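The Gerna Bread Knife, 200 mm blade

I've sold kitchen bits from my little shop for 11 years now and I've never been this keen on a bread knife! The Gerna is made by Grallier, a small family firm who used to do garden shears, and you can tell – the steel is tough, the handle is plain beech, and it feels like something your gran would have hung on to.

The teeth are rounded, so it goes through a hard sourdough crust without showering the worktop in crumbs (well, fewer crumbs). I've been using mine on a rye loaf most mornings, plus tomatoes, plus one very stubborn melon.
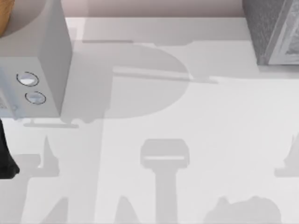 It weighs 288 g, a bit more than the old Ross knife some of you bought from me. I like that. You let the weight do the work and just draw it back and forth, no leaning on it. If you've got small hands you might want to try one in the shop first, the handle is on the chunky side.

Now, washing. Please don't put it in the dishwasher! Warm soapy water, dry it straight away, and rub a drop of oil into the beech every so often. Mine went pale and rough after a winter of me ignoring my own advice, but it came back nicely with two coats.
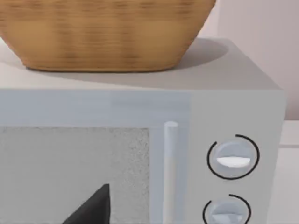 Basket on top of the microwave.

Sharpening is the question I get asked most. You can't do it on a normal stone, so Grallier will take the knife back and do it for you, you only pay the postage. I'd guess you'll need that every few years unless you're running a sandwich bar. Chantal Landry, who packs the orders with me, has never sent hers off and it still cuts a baguette beautifully.

It comes in a card sleeve with a blade guard. The matching Flidov board is out of stock until April, sorry, but I can put your name down if you drop me a line. Left-handed version too, same price, just say so in the order notes.

Item no. 1523
In stock

14 comments | 37 shares
Contact us | © 2025 | Back to top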